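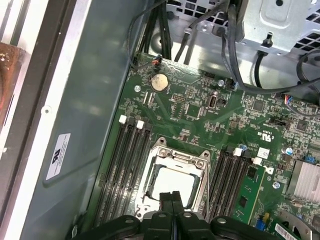 Wayne Greenwood's remark was that a rule an operator can't check at the bench is only a preference, and that half of our first handbook was preferences. The handbook was rewritten in October along those lines. The version in force is dated 12/2/23.

About Dundau

Dundau develops handling procedures for automated disassembly of computers and servers. We operate two sites. Brudholm does the bench work: memory, processors, coin cells, cable connectors, drive cages. Skimberg keeps the records and runs the audits. Customers are refurbishers and equipment recyclers who run their own cells and want written limits for them.

What we write

Our main document is the Kettle rule set. It covers the cell from power isolation to part binning and is organized by component, so that a technician working on sockets does not have to read the section on fans. Each rule has a number, a limit, a method of checking and a revision letter. Rules without a method of checking are held as drafts and are not issued.

Working rules at Brudholm

Supply power is disconnected and the disconnection recorded before the arm is enabled.

The chassis is bonded to the bench ground point. Bonding is tested at the start of each shift.

Fingers stay closed during approach over an open processor socket. They open only at the programmed grasp height.

Memory latches are released before any upward pull on a module. Pull force is limited per slot type, see Kettle section 4.

Cables crossing the approach path are moved aside by hand with the arm disabled.

A coin cell is removed with a nonconductive tool and binned separately.

Any unplanned contact with the board stops the run. The board is inspected before restart, and the stop is logged even if no mark is found.

Records

The current audit set holds 3,002 logged runs, of which 1,734 involved a processor socket. Logs are kept for 800 days. Customers may request the log format and the blank inspection sheet. Completed sheets are not released outside the site that filed them.

Changes to the rules

Proposed changes go to Skimberg in writing with the run log attached. A change to a force limit requires a repeat trial at Brudholm on the same board type. Editorial changes take the next revision letter without trial.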